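Plirkaser Equipment Desk
Ticket: Replacement finger pads, hand-held grippers - quantity and budget line
Opened by: Malsha Begum
Opened: 1/27/18
Status: Waiting on requester
Project: Lelley table sorting

Issue
The pad line in the Lelley budget was written for rigid parts only. The task list has since moved to wrappers, small packets, paper scraps and other light waste picked off a tabletop. Pads wear faster on this work and the order quantity no longer matches the plan. Requesting a revised figure before the purchase order goes to Vikness.

Current plan
Pads on order: 80, blue, ribbed
Spare linkage pins: 19
Spare gripper bodies: none
Lead time quoted by Vikness: 6 weeks

Log entry 1
Checked the part number on the draft order against the pads in use. They match. The draft also had a smooth pad as an allowed substitute. I removed it. Smooth pads were tried on film and thin packets in September and the operators had to regrip too often for the data to be useful.

Log entry 2
Asked whether the pads could be bought singly. Vikness sells them in pairs, left and right. The 80 on the draft is pads, so it covers half as many grippers as the budget sheet assumes. The sheet has been corrected.

Log entry 3
Work at hand for sizing purposes: sealed packets held upright between the pads, mixed scraps on a glossy white table, and two grippers in use at the same table. Any wear estimate has to cover both tools. 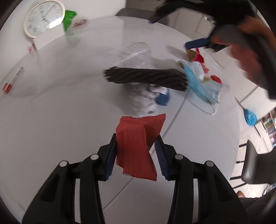 Sewwandi Fakir: I would not approve a bigger pad order on its own. If both grippers run full shifts, the pins will go next, and 19 spares is thin. Can you price pads and pins as one kit? Also check Biswas. Their pins fit the same linkage and they hold stock.

Log entry 4
Biswas confirmed stock on pins. They do not make the ribbed pad, so a single kit from one supplier is not possible. Two orders are needed - pads from Vikness, pins from Biswas. Shipping is charged on each.

Log entry 5
Revised quantity: 200 pads, which allows for both grippers through the end of the project plus a small reserve. Pin quantity left open until the wear check on the current set is done. One spare gripper body added as an optional line. It can be dropped without affecting the rest.

Open items
Sewwandi to confirm the cost code for the second supplier.
Malsha to measure play at the linkage joints on both grippers and post the readings to this ticket.
Draft order to Vikness stays on hold until the cost code is in.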